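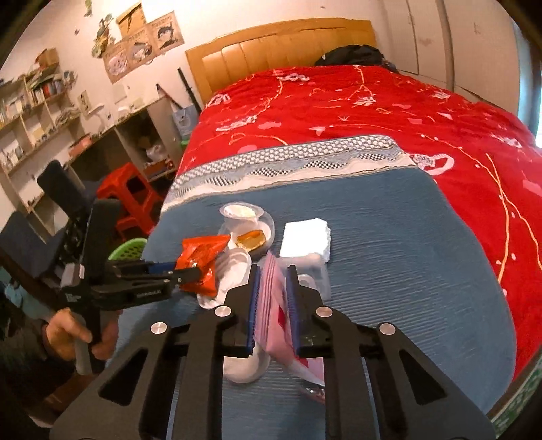 Pre-Session Checklist for Two-Hand Gripper Recording, Software Side, With Comments

2026-02-26
By the tooling group, Plesbridge
6 min read

This checklist is for the person who starts the recording software before a home session with the hand-held grippers. It covers the software only. The mechanical check (screws, pads, finger travel) has its own sheet and must be signed first. Please go through the items in order. Mark each one OK, NOT OK or N/A, and write a comment when it is not OK. A session with an open NOT OK in part A or part B should not start.

The answers and comments below are from our last complete run, in a bedroom in Kasville. We leave them in so that new colleagues can see how much detail we expect.

PART A. BEFORE THE GRIPPERS ARE SWITCHED ON

A1. The recorder is the released version, and no local changes are present.
OK.

A2. The configuration file is the one for homes, not the one for the lab table.
NOT OK at first, corrected. The laptop had the lab file from the day before. The two files differ in the exposure limits and in the height of the work surface. With the wrong height the planner later rejects many good grasps, and it takes a long time to understand why. Comment for the developers: the file name should be shown in the title of the window.

A3. Free disk space is enough for the planned session plus 30 percent.
OK.

A4. The session name follows the rule: site, room, surface, number.
OK. The surface was entered as "bed". Please do not write "table" only because it is first in the menu.

A5. The person who lives in the home has signed the consent form, and the privacy filter is set to the level written on it.
OK. Filter level 4. Books, posters and personal papers in the background are blurred when the data is exported. The raw files are not changed by the filter, therefore they must stay on the encrypted disk.

PART B. TIME AND TRACKING

B1. Left and right devices are both listed, and they are not exchanged.
OK. Close the left gripper and look at which curve moves on the screen. This check is very simple and we have still lost a full day of data in December by skipping it.

B2. The clock difference between the two devices is under 20 milliseconds.
OK, 7 milliseconds. If the value is too high, restart the sync service and not the full laptop. A restart of the laptop also clears the calibration in memory.

B3. Width calibration: fully open, fully closed, three times for each hand.
OK for the right hand. For the left hand it was necessary to repeat. The first closed value was not zero, and the software accepted it without a warning. We consider this a fault and have reported it.

B4. Tracking is initialized while looking at the room, and not while looking down at the surface.
OK. Stand at the foot of the bed and turn slowly from one side of the room to the other. Shelves, furniture edges and wall decoration give good points. A plain white wardrobe gives very few points, so do not finish the turn there.

B5. Tracking quality stays green for one minute of normal movement.
OK with comment. It became yellow two times when the gripper was brought very near to the bedding. A quilt with printed flowers has plenty of texture, but the cloth can move when somebody leans on it, and then the points move also. The tracker believes that the room is moving. Keep your knees away from the mattress.

PART C. PERCEPTION

C1. The object detector is running, and its list of classes is loaded.
OK.

C2. Transparent and shiny items are marked "difficult" in the session sheet.
OK. Clear cups, clear food containers, thin plastic bags and foil snack packages all belong to this group. The depth values on them are often missing or are taken from what is behind. Do not remove these items to get nicer numbers. They are the reason for recording in homes.

C3. The soft item flag is on for bags and packages.
NOT OK, corrected. With the flag off, the software compares the shape before and after the grasp and, when a bag changes shape, reports "object lost". We received this message many times before the flag was found, two menus deep. Comment: it should be on by default for the home configuration.

C4. The mask of the gripper fingers covers the colored pads.
OK. After a change of pad color the mask has to be made again. The old mask treats a blue pad as a part of the object, and the estimated width is then too large.

PART D. CONTROL LIMITS FOR REPLAY

This part is only for sessions which will be replayed on the arms at the Ngata site.

D1. The closing force limit is set for the most fragile item in the sheet.
OK. Food in a thin container decides the limit, also when heavier things are in the same session.

D2. The minimum distance between left and right tool is active in the planner.
OK. People bring their two hands closer together than the planner permits. The replay will stop at these places. Mark them with the button and continue recording.

D3. The support surface is set to "soft".
OK. With "rigid", the controller sees the first contact with a blanket as a collision and stops too early.

D4. The stop button was tested with the replay program running, and not only in idle.
N/A, no replay on this day. It has to be done at Ngata before the first motion.

PART E. AFTER THE SESSION

E1. Close the recorder with the menu, wait for the message "index written".
OK.

E2. Open one episode from the beginning and one from the end, both hands.
OK. The last episode had no left stream for the final seconds. It is marked and excluded.

E3. Copy to the Britinex storage is complete, and the checksums are equal.
OK.

Result: passed with comments. Open points are A2, B3 and C3, all with the software developers.

READER COMMENTS (4)

gripperleft
For B3, we see the same with the left device. If you hold it still for a few seconds before the first closing, the zero is fine. Not a fix, but it helps until the release.

m_at_ngata
Please add to D2 that the button mark must be made on both devices. We get files where only one side has it and the replay ignores the mark completely.

plesbridge tooling
Thank you, we will put this in the next version of the sheet.

quietloop
Does C4 also apply if the pads are worn but still the same color? Ours are a little gray at the tips now.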